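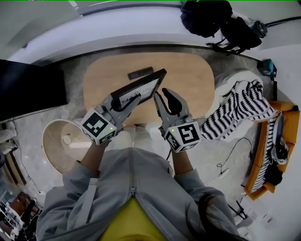 Picture frame in the left gripper, right one open and waiting.

I have been on the Storkow project since December and people keep asking me what the job is, so I am writing it down once and will send them the link.

We gather examples for a system that is learning to tidy a living room. I put a gripper on each hand and do an ordinary household job with them, slowly and properly, and the grippers record where they are and what they can see. Pick up the remote and put it down straight. Stand a frame up. Fold a blanket in half, then in half again. Each go is one example, and we call it a take. A take starts with both grippers still and open, and it ends the same way. If you forget the ending, the take is thrown out, however good the middle was.

The target for this room is 1,388 takes. That is split across 40 tasks, and the split isn't even, as the hard ones get more. Remote controls are easy and soon done. Anything made of cloth goes on for ever. I do up to 5 hours with the grippers in a day and the rest is resetting, checking and typing.

Resetting is the bit I didn't expect. After every take things have to go somewhere different, and it has to be properly different. If the frame always starts in the middle of the table facing the same way, the system learns that frames live in the middle of tables. I am bad at this. I think I am being random and then I look back over a morning and I have used the same three spots again and again. Now I work from a printed sheet that tells me which side of the table and which way round, and I just do what it says.

The planning software is called Ninodus and it is fine. It gives you the next task and a box for notes. The checking is done in a separate thing called Bistness, which I like less, as it logs you out if you stop to think. You have to mark each take as keep, fix or bin. Fix means the recording is good but the start or end point needs moving.
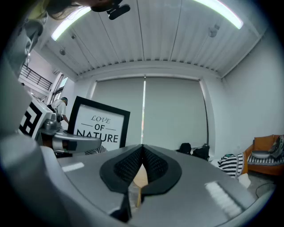

Checking is mostly a matter of watching gripper footage, and it took me a while to get used to how it looks. The lens is very wide, so straight things bend and you get the whole room whether you want it or not. Here you have the ceiling lights curving over the top and a poster with NATURE across it leaning at an angle, while the part I care about is the pale stick held upright where the two pads meet. That is the first thing I look for, whether the object is between the pads. Next I look for the marker block on the other gripper, the white one with the black squares, and whether it is in view. When I can see the pattern as clearly as that I am happy. When I can only see a corner of it I leave a note and carry on.

The other thing I look for is fuss. By fuss I mean the small corrections you make when you have come in at a bad angle: a nudge, a second nudge, letting go and taking hold again. My first week was full of it. I wanted to bin all of those takes, but the instructions say to keep a correction if it works and the job gets finished. The system will come in at bad angles too and it needs to have seen what to do next. What gets binned is dithering, where the gripper hovers and I plainly haven't decided what I am doing. You can spot it easily once you know — the picture just hangs there.

You do get quicker, which brings its own trouble. By the second week I was doing the remote so fast that most of those takes had to be done again. There is a pace that works and it is a little slower than feels natural. I count two before I close the pads and two after I open them.

My wrists are all right, since a few people have asked. The thumb gets tired first. I swap to checking when it does, and I have learned to put the thick blanket tasks early in the day when I have some grip left.

The first batch has gone off to train a model we are calling Yang. I don't know yet how it is doing and I won't for a while. In the meantime there are still the cushions to do, and the sheet for those has come back with changes, so I am redoing the start positions tonight before I can book any more takes.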